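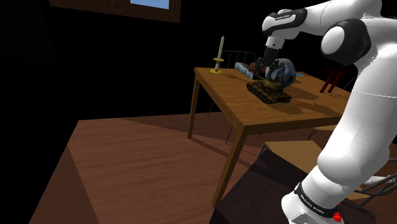

Reading time: 5 minutes

Work and Automation, Unit 4
Handout: The returns bench at Godska

Read this before Thursday. Bring the job description you were given in Unit 3.

Godska rents out props and display pieces to theaters, shops and small museums. Everything that comes back goes across a returns bench at the Brirkside warehouse. The catalog has 1501 items, and very few of them have the same shape. Until last year, the bench was staffed by people who unpacked each piece, checked it against its card, and put it in a tray for cleaning or storage.

The company then started planning a robot arm for the move from bench to tray. The project is called Maline. Most of the early work was done in simulation, using modeled objects on a modeled table, before any hardware was ordered.

1. What was automated

Only the lift and the placing. Unpacking stayed with the staff, and so did the damage check. A returns job mixes light things with bulky ones, and the arm has to come down on one piece without disturbing the piece beside it.

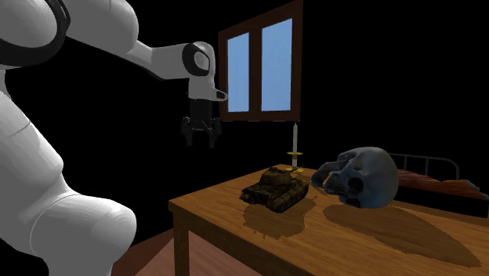 Fig. 2. Simulated table with tank, skull and candle in its holder. The gripper is open and empty.

Before the project, bench staff did not think of picking up as a skill. When they were asked to write down how they held each kind of object, the list ran to 58 entries. Candle holders were to be taken by the base or stem, never by the candle. Model vehicles were to be held by the hull, with the fingers kept off the gun barrel. Several entries contradicted each other, and the two shifts had to agree on one version.

2. What changed for the staff

Bench clerks now spend part of each shift reviewing grasps on a screen. They mark a planned grasp as acceptable or send it back with a note. The work is seated and quieter. Some clerks asked for it. Others said they missed handling the pieces and found the screen hours long.

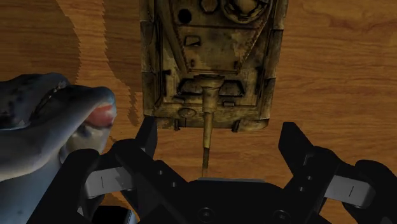
Fig. 3. Gripper fingers open on either side of the front of the model tank, seen from above.

A grasp like the one in Fig. 3 raises the kind of question a reviewer deals with. The barrel projects past the front of the hull, toward the middle of the gripper. Is this a safe place to close the fingers? The reviewer's answer goes into the record under the reviewer's name.

3. Pay and responsibility

Reviewing was added to the clerk's job at the same pay grade. Staff must review 100 grasps before they can sign off alone. The training is paid, but the grade does not change at the end of it. Panganiban, the contractor that maintains the software, is responsible for faults in the arm's motion. Breakage caused by an approved grasp is still Godska's to deal with, and the current policy does not say how it affects the reviewer.

For discussion

Rewrite the clerk's job description to include reviewing. Keep it to one page.

Who should own the list of 58 entries, and who may change it?

Reading for next week: course pack, section 5.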